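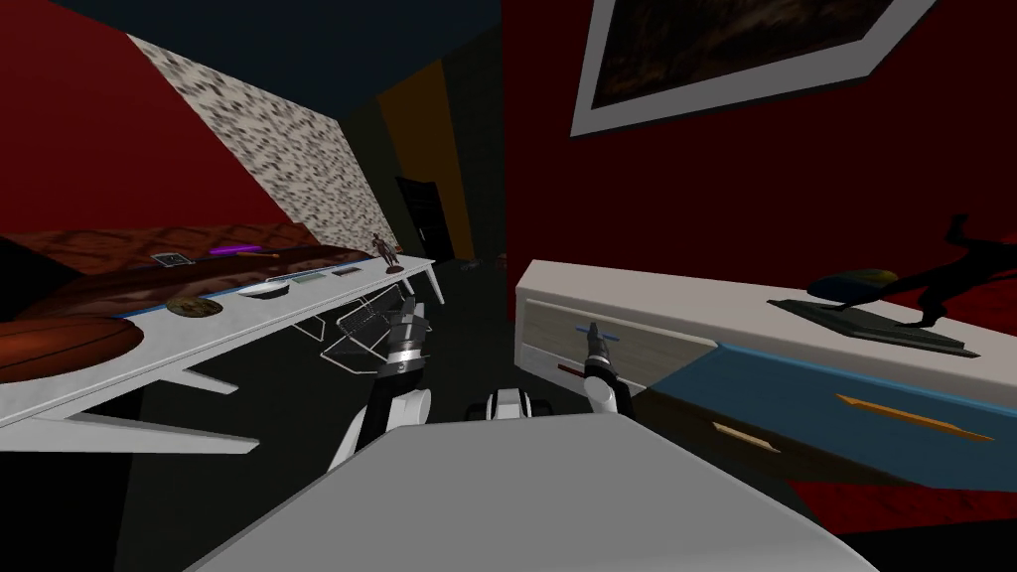

October, after tea. Budget night again. Milagros wants the second pair of grippers on the order before Keltolton closes its books, and I want to know what was wrong with the first pair. Eleven licences for the simulator, seven of us using it. I have asked who the other four are and been told it's a bundle.

Skalthorpe quoted $300 a month for the render box and then rang back at $199, which makes me wonder what they'd say if I sulked until Christmas.

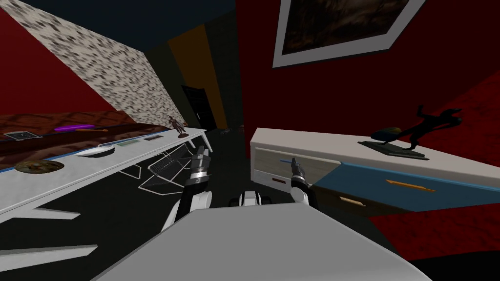

Freight to Brurumdale isn't in either figure. Faith Nzioka reckons we run the drawer task in sim till autumn and buy no arms at all, and I'd back her if Lema hadn't already been promised a real one by somebody (me). Must ring the bank. Must find the calculator.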